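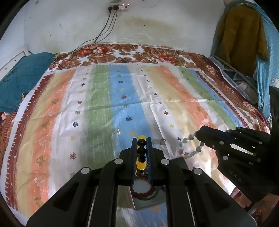
# Stornis hand-held gripper, second version

I've been building these for a while now, and the first version went out to people I mostly knew by name. So if you had one of those, hi again! The new one is the same idea with better jaws and a lot less swearing at the battery door. You hold it, you do a chore with it, and everything it sees and feels gets saved as an example your model can learn from. No robot needed on the day you record — you take the tool to wherever the stuff is.

I wanted something I could carry into a real bedroom or kitchen, because my own bench data had gotten very samey. Same table, same lamp, same six blocks. Models trained on that did fine on my bench and fell apart on a patterned bedsheet.

## What it's good at

Small, fiddly, annoying things. Beads are my favorite test. A short strand of round beads wants to roll out of any grip you put on it, and if you squeeze too hard it pops sideways and you start over. The jaw fingers are narrow on purpose so you can get in between two things lying close together and pick up only the one you meant. The thin blue facing on the inside edges is the part that touches your object, and it peels off and gets replaced when it gets shiny. You get 9 spare pairs in the bag. I go through a pair faster with jewelry than with anything soft, so if you do a lot of bracelets, order extra.

Cloth is good too. Cables are fine once you get the hang of coming at them from the side. Coins on a hard floor are still miserable and I'm not going to pretend otherwise.

## What it isn't for

Anything heavy. I rate it to 700 grams and I mean it, the jaws will hold more for a second or two and then your wrist gives up before the plastic does. Also please don't wash it. Wipe the fingers with a damp cloth and leave the body alone.

## Recording with it

Squeeze the trigger to close, let go to open. The jaw opening is logged the whole time along with the video, so there's no separate labeling step for the grip. Press the side button once to start an example and once to end it. I keep each one short: one reach, one grab, one put-down. If you fumble, keep going and finish the move. Recoveries are useful and I used to throw them all away, which I regret.

A full charge gets me some 80 examples when I'm working with small parts. Larysa Kravchuk, who tested this version through September, gets more than that, but she also moves faster than I do and drinks less coffee. Her notes changed two things: the trigger spring is softer, and the fasteners on top are now all the same size so you only need the one driver.

A few habits that have helped me:

- Move stuff between examples. Even a hand's width makes a difference.
- Leave the clutter where it is. I used to tidy up first and my data got worse for it.
- Don't hover. Long pauses over the object teach the model to pause too.
- Shiny trays and mirrors are worth including — they confuse the tracking a little, so slow down near them.

## In the bag

- The gripper, assembled
- Spare jaw facings
- Charging cable and a wall plug
- 2 wrist straps (one small, one large)
- Driver for the top fasteners
- A printed card with the button presses on it, because I forget them myself

Files come out as plain folders, one per example. The Danusus importer reads them directly, and there's a converter script if you're on something else. If you're still on the old Hollico format, write to me first. It works but the timestamps need a nudge.

## Ordering and repairs

I build in small batches and Van Wyk does the shipping, so you'll get the tracking email from them and it does look a bit like spam. Colors: black. I tried gray and it showed every fingerprint.

If a finger snaps, send me a photo and I'll mail a new one. If the body cracks, send the whole thing back and I'll swap the shell and keep your calibration. First version owners can buy just the new jaws, they fit the old body with the longer screws.

Page last changed November 19, 2018. The left-handed trigger is still on my list!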